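Suspension after a second yellow in an abandoned match - does it stand?

Asked by Tomos Nicholas, 14/09/2019

Our midfielder was sent off for a second caution in minute 17. The match was abandoned in minute 89 when the floodlights failed, and the league has ordered a full replay. Is he suspended for the replay? The handbook covers abandoned matches under rule 7 but only mentions the score.

2 answers

Sheena Menzies
Check your disciplinary code, not the competition rules. In most codes I have worked with, the result is void but cautions and dismissals are not. The referee's report is still filed and the ban runs from it.

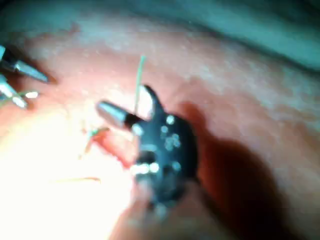
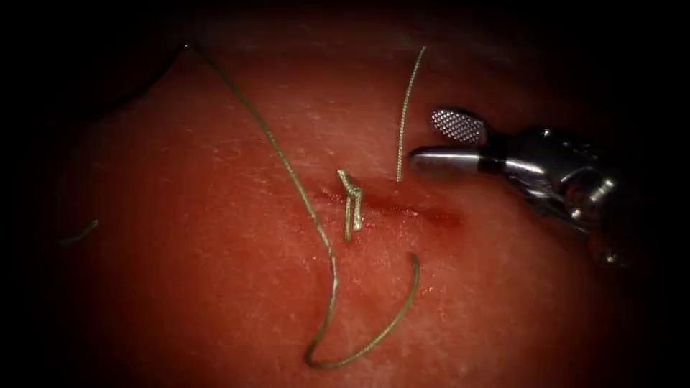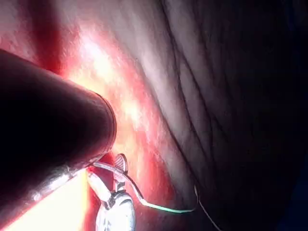

Whether the replay counts as the match to be missed depends on how the league defines "next fixture". Some define it by original date, others by order of play. Ask for the definition in writing before you submit a team sheet. Separate the two questions in your letter, one on the card and one on the ban. If they are joined like the short sutured incision in the second picture, you will get a single reply that settles neither. Our appeal in November was handled that way and took two further letters.

Shafiq Munshi
He's banned. Same thing happened to us at Nosoneck, card stood. Not sure about the replay part, we just left him out.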